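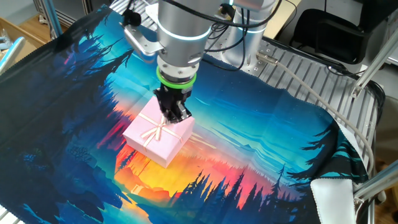

My aunt gave me the box in December, and she told me not to open it until I'd moved to Jarosdale. I said I wasn't moving to Jarosdale. She said, "Well then, you've got plenty of time," and went off to see to the potatoes.

It was a very pretty box, I'll give her that. Square, pale, a sort of colour you couldn't settle on – pink in the kitchen, more of a lilac by the window – with a cream ribbon going both ways round it and a bow on the top. I held it up to my ear like a child. Nothing. I gave it a bit of a tilt and felt something slide, very slowly, from one side to the other, and that was worse than nothing because now I knew there was something in it.

I took it home on the bus on my knees. A woman across from me kept looking at it and smiling and in the end she said, "Somebody's lucky," and I said it was from my aunt, and she looked a bit let down. I think she'd wanted a wedding.
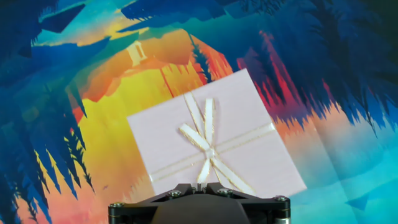 So it lived on top of the fridge for a while, and then I needed the top of the fridge, so it went on the bedroom chair, and then I needed the chair. You'd be amazed how much a small box gets in the way when you aren't allowed to open it. I dusted it. I have never dusted anything else I own! I got to know that ribbon ever so well, the thin gold edging on it, and the two loops of the bow that stuck straight up like ears, and the tails that never would lie the same way twice.

My aunt rang on Sundays and never mentioned it. She talked about her knees and the price of the coach to Kulance, and I talked about work, and both of us went round and round the box without ever touching it. Once I said, quite casually, "Is it something that goes off?" and she said, "Does what go off?" and I had to pretend I meant the milk.

Then the shop shut. Redell's, where I'd been for 132 weeks (I worked it out on the back of my last payslip, for something to do). They gave us a mug each and a talk from a man in a grey jumper, and I walked home and looked in the paper, and there was a job going. It was three mornings and two afternoons, with a flat over the top. I expect you can guess where it was.

I didn't ring her. I was too cross.

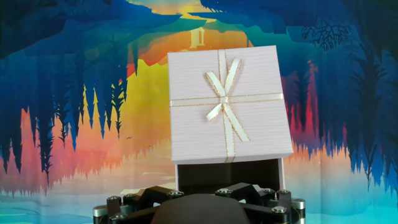

by Halliday

What I did was sit down with the box and have a go at the lid. I told myself I was as good as moved, so it hardly counted. I didn't want to spoil the bow, so I didn't untie it, I only worked my thumb along under the edge and eased, bit by bit, until there was a gap at the front. It was dark in there. I put my eye right up to it and all I could see was more dark, and there was a smell, very faint, of her hall cupboard – floor polish and old coats.

And I had the strongest feeling that she was about to walk in. She lives 113 miles away and she hates trains. I pushed the lid down again so fast I bent my nail back.

After that I behaved. I packed up the flat in two days. Plates in jumpers, shoes in saucepans, the good lamp in the bath towel. I spread out that big cloth of hers with the sunset and the pine trees all over it, the one she always said was a real place and I always said wasn't, and I set the box down on it while I looked for the tape.
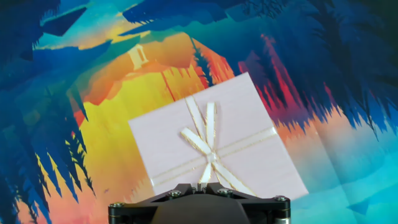

It looked right there, somehow, with all that orange and turquoise going off behind it. I stopped hunting for the tape and made a cup of tea.

The van was late and the driver wanted 300 for the job, cash, and wouldn't take the bed apart. I didn't care. I sat up in front with the box in my lap and the cloth folded over my knees, and we went up over the moor in the last of the light. Somewhere past the reservoir the road came round a bend and the trees started, black ones, pointed, all down the slope, and the sky behind them was orange.

"Nice, that," said the driver.

I asked him to pull over. He said he was on a clock. I said I'd only be a minute, and I already had hold of one end of the ribbon.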